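Speaker notes – "Cooking for one after 60"
Ville Lehtinen, Skisberg library evening, Sep 14, 2025

Opening

Good evening and thank you for the invitation. Wait until people have found their chairs. Ask who ate a warm lunch today. Let them raise hands, do not comment on it.

My own story, keep it short. When I moved to the apartment in Skisberg I still cooked for a family. Every Sunday soup became soup until Thursday. I got tired of it and began to eat bread in the evenings. Many people my age do the same.

Part 1: Buy less, but better

Show the shopping list from August. Read only the first lines. Explain that I go to Räsänen twice a week and take a small basket, so I cannot carry too much home. Vegetables are sold by weight there – one carrot is allowed!

Pause for questions. Somebody will ask about the price of small packages. Answer: yes, they cost more, but what I throw away costs also.

Part 2: One pot, two meals

The main message of the evening. Speak slowly. I cook a base of onion, carrot and barley. On the first day it is soup. On the second day I add an egg and less water, and it is a different dish.

A cooking pot is enough for this. You do not need a special pan for every recipe. 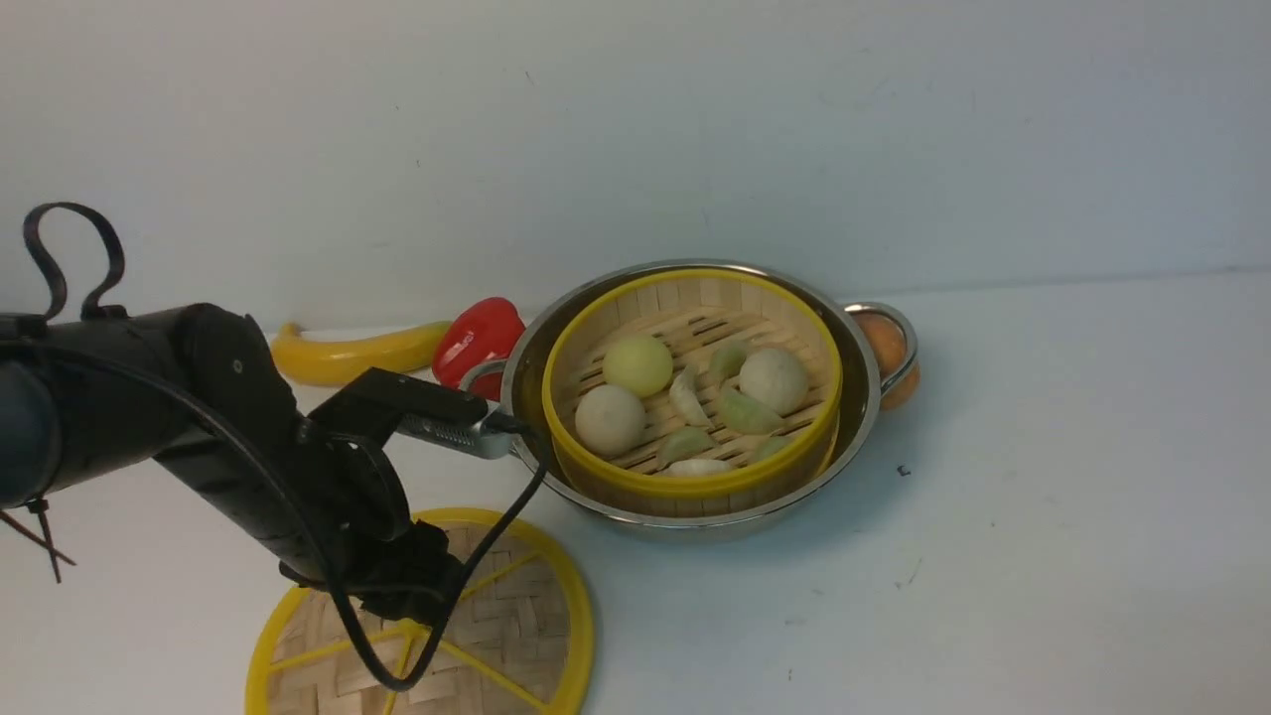 Part 3: The freezer

Write the date on every box. I use masking tape and a pencil, because ink disappears in the cold. Tell the story of the lingonberries that were liver stew. (Wait for the laugh. If it does not come, continue.)

Portions of 2 deciliters are good for sauce, 5 for soup.

Part 4: Eating together

Mention the lunch table at Flistetti. It is open for everybody and you do not have to book. My neighbor and I also exchange boxes – she makes fish, I make beans.

Closing

Recipe sheets are by the door, 70 copies. Please take one only. Thank the library and the people who made the coffee.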